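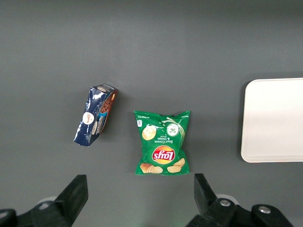 ホーム > 工房の小ワザ > 教える側の手入れ

遠隔操作でロボットに片付けを教えるときの小ワザ集
工房ニルホルム 作業メモより 最終更新 7月9日

ロボットに「机の上のお菓子をトレーに入れる」を教える仕事をしていると言うと、親戚はたいてい黙る。それから、自分で入れたほうが早くないかと聞く。早い。手なら七秒で済むものを、操作レバーを握って息を止め、肩を固めてやっている。

そういう仕事でも、続けているうちに細かいコツがたまってくる。うちの工房では長いこと冷蔵庫の横の紙に書き足していたのだが、紙が油で透けてきたのでこのページに移した。大きな研究所の立派な手順書を探している方には物足りないと思う。狭い部屋で、少人数で、袋菓子を相手に背中を丸めている方に向けて書いている。

■ 机の準備

天板は無地でつやのないものを。うちは灰色に落ち着くまでに木目、白、緑のカッターマットと渡り歩いた。白い天板に白い皿を置いて、皿はどこだと画面に顔を寄せていた時期のことはあまり思い出したくない。

拭くのは乾いたマイクロファイバーで。濡れ布巾の跡は、手首のカメラで寄ると立派な模様に見える。どうしても水拭きしたいときは前の晩に済ませて帰る。

クッキーのくずは小型のほうきで集める。吹かないこと。吹いたくずは関節に入り、関節に入ったくずはギルティモント(うちの腕の整備を頼んでいる会社。請求書の紙がやたらに厚い)の出張費に化ける。

トレーの下には滑り止めを敷きたくなるが、敷くなら最初から最後まで敷く。途中から敷くと、前半のロボットは逃げるトレーを追いかけることを覚え、後半のロボットは逃げないトレーを前提に生きることになる。同じ一台の頭の中でこれをやられると、見ていて気の毒な動きになる。

置き場所の目印にテープを貼る人がいる。私も貼っていた。貼ったまま録ると、学習したあとの腕がテープを頼りに動くことがあり、テープをはがした途端に何もない場所をつまみにいく。印をつけたければ天板の裏側か、机の脚の横に。見えないところに印をつけて意味があるのかと聞かれるが、定規の起点くらいにはなる。

■ 品物の選び方と扱い

初日は四角いものから。箱は向きがはっきりしていて、失敗しても転がらない。缶は二日目、袋は気持ちに余裕のある日に回す。

箱は使っているうちにつぶれる。つぶれた箱をすぐ捨てないでほしい。家の戸棚にある菓子の箱がどれも新品の角をしているかといえば、そんな家は見たことがない。うちでは角の立った箱とくたびれた箱を混ぜて使い、つかんだときに口が開くようになったら引退させる。引退した箱の中身は、その前の晩あたりに人間が片付けている。

袋菓子は、つぶすと空気が抜けて別の品物になる。ぺたんこの袋しかつかめないロボットができあがるので、膨らみのあるものを何枚か用意しておき、しぼんできたら交代させる。開けた袋をテープで閉じて使い回すのは、けちな私が試して後悔したことの一つ。午後には机全体がポテトチップスの匂いになり、操作している人間の手が止まる。

袋は逆さまにも置くこと。人間は文字が読める向きに置きたがる。店の棚ではないのだから、文字が逆立ちしていてもかまわない。ラベルが上を向いた袋ばかりで練習した腕に、逆さの袋を見せると妙に慎重になる。慎重なだけならまだいいが、うちのは一度、袋の前で止まったまま昼休みを終えた。

缶は空で始めて、慣れたら中身入りへ。中身の入った缶を落とすと、その日のうちに開けた人が損をする。落とした缶には油性ペンで底に印をつけておくと、工房の人間関係が保てる。

スポンジは柔らかいので楽に見えるが、強く握っても怒らないため、操作する側の力加減がどんどん雑になる。スポンジのあとに袋を持たせるとよくつぶす。順番を逆にするだけで袋の寿命が延びた。

■ 配置を変える

同じ場所に置き続けると、腕はそこへ行くことだけを覚える。目をつぶって電気のスイッチを押す人と同じで、引っ越した日に困る。

うちのやり方はこうだ。まず品物を置く。次に、置いた本人以外がそれを少し動かす。人には置き癖があり、私は何でも右下がりに置くらしい。一人で作業している場合は、目を閉じて置いてから薄目で直す。見た目は悪いが、よく散らばる。

品物同士は近づけたり離したりする。離れたものばかりだと、隣の箱に指をぶつけずに降りる練習にならない。かといって最初から詰めて置くと、操作する側の心が先に折れる。はじめは指が一本通るくらいの隙間から。
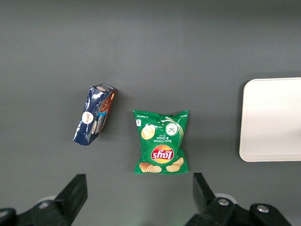

隙間に慣れてきたら、箱を斜めにする。まっすぐな箱をまっすぐつかむのは誰でもできるが、斜めの箱には手首を回す決心がいる。ここで肘から先に動かすと、腕全体が大きく振れて隣の袋をなでていく。先に手首を合わせ、それから降ろす。車庫入れと同じで、ハンドルを切ってから進むか、進みながら切るかで性格が出る。

トレーも動かす。品物は毎回ずらすのに、トレーだけは神棚のように同じ位置にある、という工房を二つ知っている。一つはうちだった。

■ 操作する手のコツ

速さは「人に見られていて少し恥ずかしい」くらいがちょうどいい。急ぐと粗くなり、ゆっくりすぎると画面のロボットが考え事をしているように見えて、録ったものを学ばせると本当に考え事をするようになる。

つかむ前に一拍置く人が多い。気持ちはわかる。ただ、その一拍も教えてしまう。迷いは録画を始める前に済ませておき、始めたら茶柱でも見るような顔で通す。

指は早めに開く。品物の真上に来てから開けると、開く動きで箱の角をはじくことがある。机の端にいるうちに開けておいて、開いたまま行く。

降ろすときは、天板に触れる少し手前で緩める。画面で見る高さはだいたい嘘をつくので、手首のカメラだけを信じないで、脇の固定カメラにもときどき目をやる。両方を同時に見ようとすると酔う。私は降ろすときだけ脇を見ることにしている。

袋をつかむなら端の圧着したところより少し内側を。端だけだとぶら下がって回る。真ん中を深く握ると中身が割れ、あとで食べる人が粉薬のような顔になる。

放すときは、トレーの底まで連れていく。上から落としても入るには入る。入るのだが、ロボットは「上から落とす」という部分を実に素直に覚え、そのうち卵を扱わせようという話が出たとき全員が目をそらすことになる。

失敗した録りは、その場で捨てるか、失敗と書いて残すかを先に決めておく。あとで決めようと思ったものは、あとで必ずわからなくなる。うちは録画ソフトのシナリで名前の頭に「×」を付けていた。ところが別の者は「×」を「箱をかける数」のつもりで使っており、箱二つの成功例がまとめて消えた。いまは漢字で「失敗」と書く。

つかみ損ねてからつかみ直したものは、残す価値がある。一度で決めた見事な録りばかり集めると、外したときにどうしていいか知らない腕が育つ。ただし、つかみ直しが三度を超えたら、それは手本というより愚痴なので捨てている。

■ 腕が二本あるとき

二本あれば倍はかどると思って導入した。現実には、操作する人間の頭が一つのままだった。

はじめのうちは、片方を動かしているあいだ、もう片方を休ませておく。休ませる場所は決めておくこと。机の真ん中で休まれると、固定カメラに大きな白い肘が居座る。かといって天板の外まで下げると、戻すのに時間がかかって茶が冷める。うちは机の縁の少し内側を待機位置にしている。

担当の線引きもしておく。トレーより左は右腕、右は左腕。向かい合わせに立つと腕の左右と自分の左右がひっくり返るので、口に出すと余計に混乱する。「窓のほう」「扉のほう」と呼ぶのが早い。遠くのものを近いほうの腕に任せる、という当たり前の決まりが、疲れてくると真っ先に崩れる。夕方の録りを見返すと、腕がもう一本の腕をまたいで缶を取りにいっている。届けばいいというものでもない。

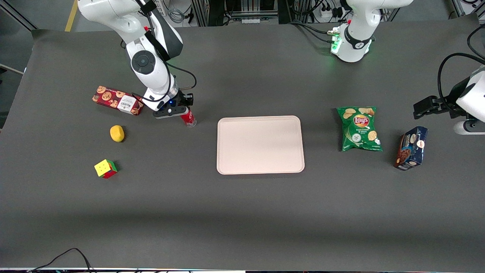
缶をつかんでいる右腕。中央のトレーは空。

慣れたら、一方が置き終わる前にもう一方を動かし始める。重なりはごく短くていい。欲張ると、トレーの真上で二本が鉢合わせして譲り合いが始まる。人間同士が廊下でやるあれを、時給の高い機械でやることになる。

品物が増えたら、背の高いものから片付ける。低いものを先に取ると、立っている缶や箱をよけて通る回数が増える。立てた箱は思ったより軽く倒れる。倒れたら倒れたまま続けてよし。うちの決まりでは、倒したことに気づかないふりをするのも可としている(倒れた箱も机の上の現実のうち)。

■ ケーブルと道具まわり

腕に沿わせたケーブルは、関節のところで少したるませる。ぴんと張ると、手首を回したときにコネクタのほうが先に音を上げる。たるませすぎた輪は箱の角に引っかかる。指二本が入るくらいの輪を目安に、面ファスナーの帯で留めている。結束バンドは見た目が引き締まるが、切るときにニッパーの刃がケーブルを狙っているようで私は落ち着かない。

机の手前に垂れる細い線は、椅子の肘かけが好んで引っかける。立ち上がる前に見る。私は見ないので、椅子のほうを肘なしに替えた。

電源タップは机の奥に置き、どの口が何か札を付ける。札がないと、掃除機をかけたい人がいちばん抜いてはいけないものを抜く。

指の面は一日の終わりに拭く。袋菓子の印刷と手の油がうっすら移って、翌朝には滑る。ボルトは週に一度、六角レンチを当ててみるだけでいい。締めようと思うと締めすぎる。

■ 何回録ればいいのか

いちばん多い質問なので書いておくが、答えは品物による。うちの場合、一つの品物につき50回で様子を見る。それで形になることもあるし、ならないこともある。袋は二週間かけて700回ほど録って、ようやく斜めの置き方にも手が出るようになった。

以前、春の勢いで2000回という目標を壁に貼ったことがある。四月のことだ。回数を貼ると、人は回数を稼ぐ。後半の録りはどれもこれも同じ場所の同じ箱で、配置を変える手間を惜しんだ跡がありありと残っていた。使えたのは前のほうだけだった。壁にはいま、レンマという近所の弁当屋の献立が貼ってある。

一度に続けるのは、手が冷えるまで。レバーを握る手は緊張すると冷たくなる。冷えてきたら休む。休むときは、腕を待機位置に戻してから席を立つこと。つかんだまま放置された缶は、戻ってきたときの気まずさがすごい。

■ 二人でやる場合

操作する人と置き直す人に分かれると進みは早い。ただし置き直す人は、必ず声をかけてから机に手を入れる。操作する人は「どうぞ」と言われるまでレバーに触らない。省くと人の手がトレーに入れられそうになる。

交代はこまめに。癖が混ざったほうが腕は大らかに育つようだ。うちのマルレニー・リオス(Marleny Ríos)は缶を必ず上寄りでつかみ、私は真ん中をつかむ。ロボットはいま、その間の、どちらも教えていない高さをつかむ。よく育ったと思う。

口出しは録画が終わってから。隣で「もうちょい右」と言われると、言われた瞬間だけ右へ行く動きが残る。あとで再生すると、声は入っていないのに誰が何を言ったかわかる。

■ よくある困りごと

つかんだのに持ち上がらない
 指の降ろしが浅い。もう少し下げてから閉じる。

箱が指に付いてくる
 開き方が足りない。開いたつもりで半分しか開いていないことが多い。開ききって、まっすぐ上へ。

袋が光って見えない
 照明を一つ消すか、向きを変える。袋を拭いても光るものは光る。

昨日できたことが今日できない
 カメラの角度を誰かが触っている。誰も触っていないと全員が言う場合は、たぶん掃除のとき。取り付け部と机に細い線を引いておくと、ずれがすぐわかる。

家でも腕が動く夢を見る
 三日ほど休む。私は夢のなかでもトレーを外した。

追記:卵の話は本当に出た。ゆで卵から始めることで折り合いがついている。

関連ページ
・六角レンチの迷子を減らす引き出しの仕切り方
・菓子袋の空気を抜かずに保管する
・灰色の天板、傷のごまかし方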